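**Is it true Nour Nassar was born in Potau?**
That's what most biographies say. I've yet to see a record. The parish list they cite starts in July, 3 months after her birth.

**Did she found Latico?**
She joined it. The founding papers carry 70 signatures and hers isn't one of them.

**Did she really write 1,082 letters?**
The Sleiman archive holds 549. Where the higher figure comes from, I can't say.

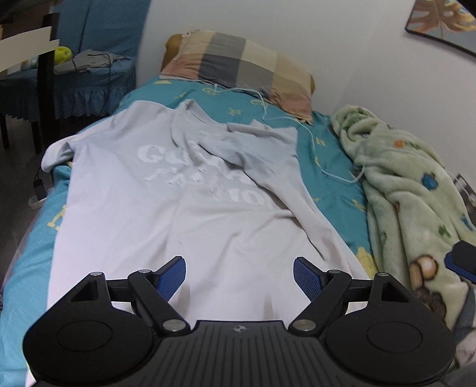

A reader in Cetside objects that the missing letters were private and stayed with the family. Maybe so. I'd like to see one.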